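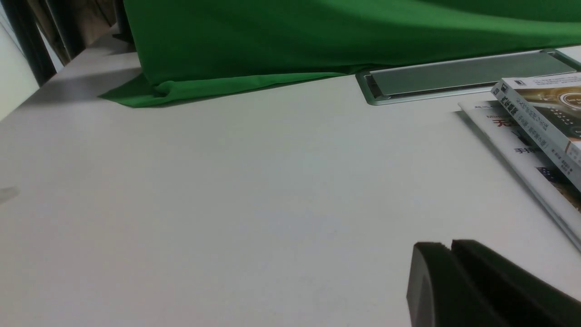
Search this dataset Go

# Flustengate Bus Complaints

A collection of 718 letters sent to the Flustengate bus office, typed up by Ginette Kennedy and checked by Mervin Ouellet, who has opinions about semicolons. The originals were on paper, in biro, and often in a temper.

## What you get

One plain text file per letter, plus `index.csv` with the month, route and main grievance. Names and house numbers have been removed. Insults to drivers have been kept, with the driver's name swapped for `[DRIVER]`.

The longest letter runs to 2,000 words and concerns a single umbrella. Route 60 has its own folder, which will surprise no one who has waited for it.
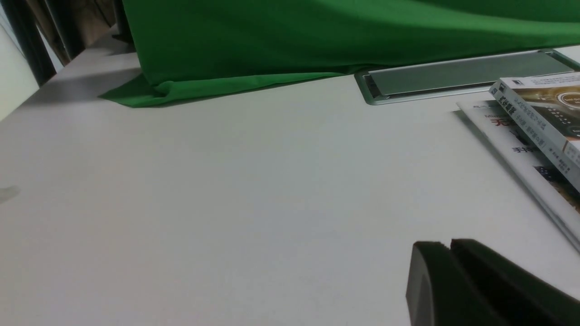 ## Known problems

- 462 letters have no route given. "The usual one" is recorded as written.
- July is thin. We think a box went to Briltard and stayed there.
- Sunday service complaints are tagged `sunday` even where there was no Sunday service, that being the complaint.

## Corrections

Send them to Kendra Beaudoin. Please quote the file number.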